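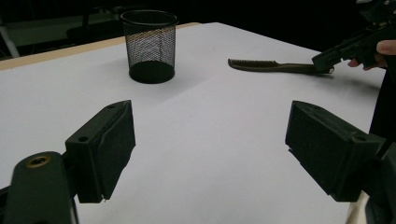 So I need some opinions on my life path number, because I've now gotten two different answers and it's bugging me more than it should. I sat down Friday night to do my chart properly for the first time, after years of only reading other people's. Cleared the desk, so the black mesh pencil cup was standing there empty on the white top and I had no excuse left to go tidy something. If I add every digit of my birth date straight across I end up with a plain 4. If I reduce the month, the day and the year first and then add those, I get a 22, which everyone says you're supposed to leave alone because it's a master number. Same birthday! I've been calling myself a 4 since college. I feel like a 4. I label my spice jars. Which method do you all use, and does it really matter?

Posted by marigold_sums

Reduce each part first, then add. That's how I learned it and how most of the people I trade charts with do it. Month, day, year, each one down to a single digit (or left at 11 or 22 if it lands there), then put them together. Congrats on your 22, it's a heavy one to carry.

Posted by TallOwlette

Going to disagree with TallOwlette. I add straight across and always have. My feeling is that the date is one thing, it's the day you showed up, and chopping it into three pieces first is a choice somebody made later. Also I notice that people tend to hunt for whichever method hands them a master number, and then they stop hunting. Not saying that's you, marigold! You sound a bit worried about it if anything.

Posted by quietcarry

I'm a little worried about it, yeah. The description I found for 22 talks about building things for whole nations. I do payroll for a tile shop.

Posted by marigold_sums

lol somebody has to pay the people who make the tiles

Posted by fennel99

@quietcarry I don't think that's fair. I got a plain 7 out of the method I use and I've stuck with it for 16 years. Nobody handed me anything shiny. The reason I keep the parts separate is that each one gets its own reading anyway. The month covers your early years, the day covers the middle, the year covers later on. If you're going to read them separately you should reduce them separately, or the total doesn't match the pieces.

Posted by TallOwlette

OK but it does match, down at the single digit. 22 goes to 4. Both ways end on a 4, they have to, it's how the adding works. The only thing we're arguing about is whether you stop one step early.

Posted by quietcarry

Jumping in as a third vote, which will annoy everyone. I write it down as 22/4 and read both. The 4 is how you are on a normal day and the 22 is what shows up when there's pressure on. My sister is a 22/4 and for most of the year she is lists and coupons, and then a pipe burst at her church one October and she had the whole basement organized before the plumber had parked. That was the 22 as far as I'm concerned.

Marigold, what's your day number by itself? I care more about that than the life path when somebody says they "feel like" a certain number.

Posted by Lakeside_Bev

Born on the 14th, so 5, if I'm doing that right. And I don't feel like a 5 at all. Isn't that the one with the travel and the quitting jobs? I've lived on the same street for ages.

Posted by marigold_sums

14 is one of the karmic debt numbers though, so don't just squash it to a 5 and walk off. The usual reading is something about freedom that got misused before, so this time around you're learning to hold steady. A 14/5 who never leaves her street makes total sense to me. You might be overcorrecting.

Posted by TallOwlette

This is where I get off the bus. I love numbers, I've done charts for half my family, but the karmic debt stuff always seems to turn into "if it fits you it proves it, and if it doesn't fit you it proves it too." A 5 who travels is a 5 and a 5 who stays home is overcorrecting. Come on.

Posted by quietcarry

You can say that about any of it, quietcarry. You can say it about the life path.

Posted by TallOwlette

Sometimes I do!

Posted by quietcarry

can I ask a dumb one, does it change anything if you were born right before midnight? my mom says 11:50 but the certificate has the next day on it. been using the certificate

Posted by fennel99

Not dumb. I'd go with what your mom says, she was there. But do it both ways and sit with each of them for a week or so, you'll probably lean one way pretty fast. And if both days come out to numbers you don't like then I guess you're in the same boat as Marigold.

Posted by Lakeside_Bev

Certificate. That's the date you've written on every form you ever filled out, and I think a number picks up its weight from use.

Posted by quietcarry

Huh, I agree with quietcarry on that one. Mark it down.

Posted by TallOwlette

Update from me. I redid the whole thing last night by hand, both ways, and had my husband check the adding (he thinks this is all hooey but he's good at sums). Still 22 one way and 4 the other. I like what Bev said about writing both, so the top of my page now says 22/4. I also did the name number while I was at it and that was a mess, because I changed my name when I got married and I couldn't decide which one to use. The maiden name gives me an 8. The married name gives me a 3. Please tell me there's a simple rule for that one.

Posted by marigold_sums

Full name at birth, middle name included, spelled just like it was on the certificate. The married name gets done separately as a minor number and you read it as a kind of overlay. I think we might actually all agree on this?

Posted by TallOwlette

We don't, I use the name people call you.

Posted by quietcarry

Oh for pete's sake. Start a new thread for names, you two, and I'll bring the coffee.

Posted by Lakeside_Bev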